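Club de Robótica Lirham — Preguntas frecuentes

Imprimir | Enviar por correo electrónico
Compartido 10 veces | 2 comentarios

¿Quién puede inscribirse?
Podrá inscribirse todo el alumnado matriculado en el centro. No se exige experiencia previa en programación.

¿Cuándo se reúne el club?
Las sesiones se celebran los miércoles por la tarde, bajo la dirección de la profesora Anitha Nambiar. El plazo de inscripción se abre en marzo.

¿En qué competición participa el club?
En el Trofeo Mornitberg, categoría de manipulación doméstica. La puntuación máxima es de 1000 puntos, repartidos entre la prueba práctica y la memoria técnica.

¿Quién custodia el material?
Ehsan Zaidi, responsable del taller. El préstamo fuera del recinto requiere autorización escrita.

¿En qué consiste la prueba de orden?
El robot debe recoger objetos de uso cotidiano situados sobre un mueble y depositarlos en el cajón indicado por el jurado. La posición de los objetos cambia en cada intento — el equipo no la conoce de antemano.

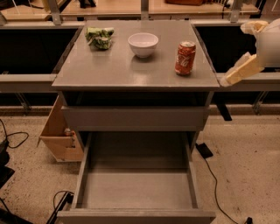 Puesto de prácticas: bol blanco y lata de Coca-Cola sobre el mueble gris, con el cajón inferior abierto.

¿Se puede repetir un intento?
Cada equipo dispone de dos intentos y se computa el mejor. Las reclamaciones se presentarán por escrito a Kamala Chettiar, coordinadora de la actividad, antes del cierre de la jornada.

¿Es obligatoria la memoria técnica?
Sí. Los equipos que no la entreguen quedarán fuera de la clasificación.

Imprimir | Enviar por correo electrónico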